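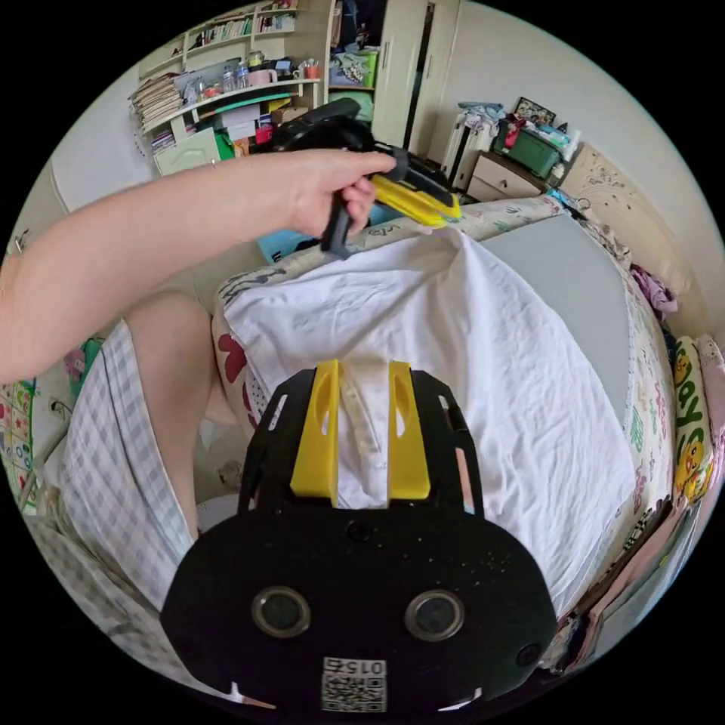

Chapter 4
Cloth and the Household Machine

Whether a machine can yet do the chores of an ordinary home is best asked of one chore at a time. Dishes and boxes keep their shape when lifted; cloth does not. A rumpled white sheet lying across a bed has no fixed outline, and each pull upon it alters the task that remains. The Steltstead survey of 383 trials, discussed in Section 4.2, treats bed linen as a separate class of work for this reason.

Grasping is the first difficulty considered in this chapter.

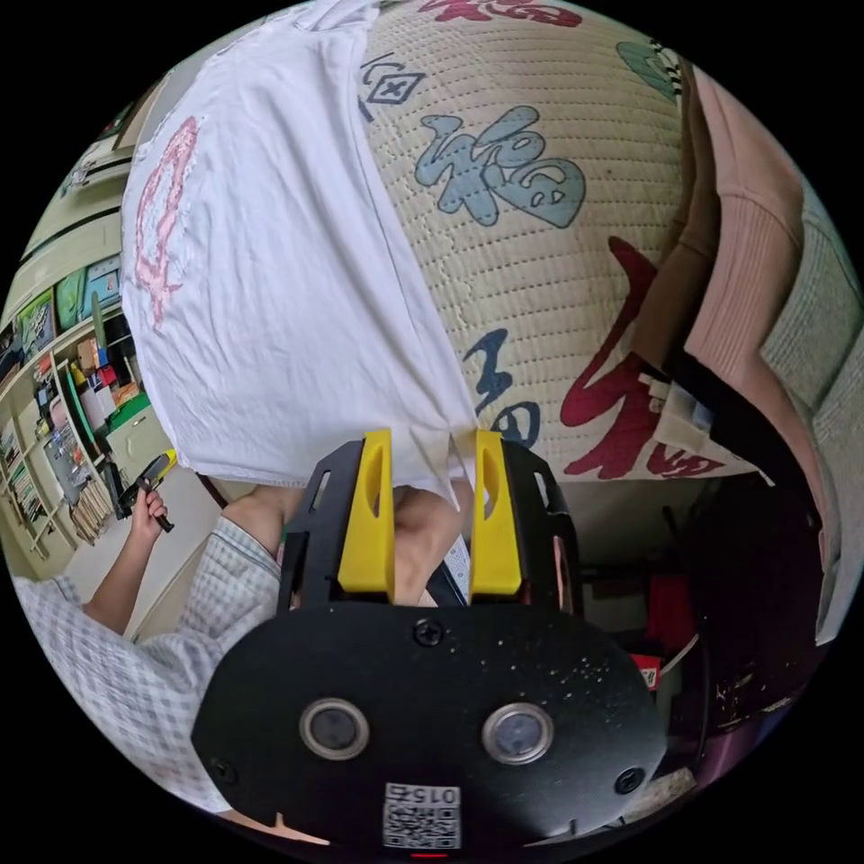
The Ruiz-Ortega method divides the handling of fabric into finding an edge, taking hold and spreading. Two fingers may pinch a corner of white cloth well enough, yet the rest stays crumpled — and spreading has still to begin. Readers should review the Tremcombe exercises before proceeding to Section 4.1.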